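Home » Guides » Teleoperation
Teaching a cup pick off a belt by remote control
By Graham Pickering

The Bretix brochure says you can show an arm a new job in an afternoon. Maybe you can. I have yet to see it, and this guide assumes you'll want the arm to do the job again on Monday.

The task is small on purpose: pick a plastic cup off a conveyor and put it in a tray.

Before you start
Leave the belt stopped. Moving belts are for later, whatever the forum says. Set the tray where the arm reaches it without folding its wrist, and try that by hand first. Find your emergency stop and press it once to check that it works.

Recording
1. Start every run from the same arm pose.
2. Bring the hand in from the side, fingers open. Coming from above looks tidy but hides the cup from a head camera.
3. Close slowly. Thin cups give, and the operator can't feel it.
4. Lift clear of the rail before you swing toward the tray.
5. Let go, back off, and hold still for 3 seconds before you stop recording.

Move the cup a little between runs. Zoriana Lysenko recorded 80 runs with the cup on one taped mark and got a policy that was very good at that mark.

How many runs?
People quote 100 as if it were a law. I'd take fewer, with the fumbled ones thrown out - except where the operator fumbles and then recovers. Keep those. Mostafa Lahlou disagrees with me and deletes them all, and his results at Brasden are no worse than mine, so make up your own mind.

Checking
Play back nine runs picked at random before training anything. Look for late starts and for fingers that close on air. If the software gives you a "quality score," ignore it until you've compared it with what you saw.

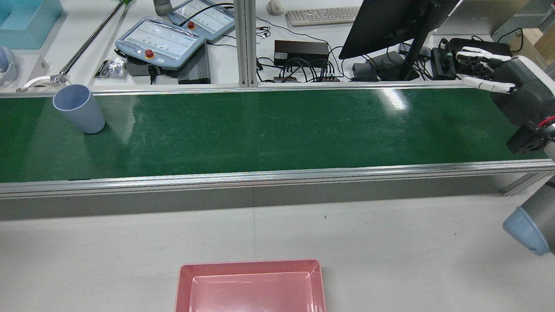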